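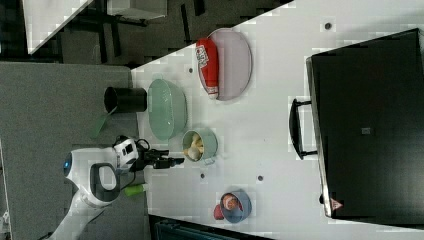

¿Qué se puede concluir sobre un kit comercial de manipulación doméstica a partir de las tareas que propone su propio fabricante? Bastante poco. Las tareas del proveedor indican qué sabe hacer el sistema en las condiciones en que fue ajustado, y dejan sin responder cómo se comporta cuando cambia la vajilla, la mesa o la persona que la ordena.

Figura 3. Puesto de trabajo con el kit Walto: brazo blanco con pinza negra de dos dedos, abierta junto a una olla pequeña de color verde pálido con alimento en su interior. Sobre la mesa hay también un cuenco ovalado vacío, un plato con una lata o tubo de color rojo y un electrodoméstico negro de gran tamaño.

4. Evaluación del kit Walto en tareas de cocina

4.1. Alcance de la oferta

Trindeletti comercializa Walto como un paquete cerrado: brazo, pinza, programa de control y un conjunto de rutinas ya entrenadas que la documentación llama «habilidades listas para el hogar». La expresión merece cautela. El catálogo enumera 11 habilidades, pero varias son variantes de una misma acción con distinto recipiente, y en ningún lugar se precisa qué grado de variación admite cada una. El servicio de soporte Eide, que se contrata aparte, incluye el reajuste de las rutinas a petición del cliente. Que ese reajuste figure como servicio de pago resta fuerza a la promesa de un producto listo para usar.

4.2. Procedimiento

Seleccionamos 3 habilidades del catálogo: acercar la pinza a un recipiente y sujetarlo, trasladar un alimento de un recipiente a otro y retirar un objeto cilíndrico de un plato. Para cada una se ejecutaron 40 intentos, la mitad con la disposición recomendada en el manual y la otra mitad con una disposición alterada, en la que se modificaba la orientación de los recipientes y se añadían objetos ajenos a la tarea. La altura de la mesa y el punto de anclaje del brazo se mantuvieron fijos durante todas las pruebas.

Un intento se dio por válido únicamente cuando el objeto terminaba en el lugar previsto sin intervención humana. El manual aplica un criterio más generoso, que admite una corrección manual por ciclo. No lo adoptamos: una corrección por ciclo, en una cocina, obliga a tener a alguien mirando.

4.3. Observaciones

Con la disposición recomendada, el sistema completó las tres tareas con regularidad, y en este punto no discutimos lo que afirma el proveedor. Con la disposición alterada el comportamiento empeoró en las tres. La sujeción de recipientes con asa lateral corta resultó especialmente sensible a la orientación del asa. Cuando esta apuntaba en sentido contrario al brazo, la pinza tendía a cerrar sobre el borde y a volcar parte del contenido. En el traslado de alimentos, las piezas apiladas se desplazaban al primer contacto y el programa repetía la misma trayectoria sin reconocer el cambio.

La retirada del cilindro fue la tarea más estable. Conviene señalar, sin embargo, que en los 20 intentos alterados de esta serie el cilindro permaneció siempre tumbado sobre el plato. No probamos la posición vertical y no extendemos el resultado a ella.

4.4. Limitaciones y comparación

Los ensayos se hicieron con una sola unidad y una sola versión del programa. El módulo Milura, que según Trindeletti mejora la estimación de la postura de los objetos, no estaba incluido en nuestra licencia y queda fuera del análisis. La versión prevista para agosto lo incorporará de serie, siempre según la empresa. Hasta disponer de ella no tenemos motivo para suponer que corrija los fallos descritos, ni tampoco para descartarlo.

Tampoco medimos el tiempo total de puesta en marcha, que el folleto resume en una frase y que en nuestro caso exigió recalibrar la pinza entre series. Quien valore adquirir el kit debería pedir por escrito el número de recalibraciones cubiertas por Eide y las condiciones en que se obtuvieron las tasas de éxito publicadas. En la documentación que recibimos no constaba ninguna de las dos cosas.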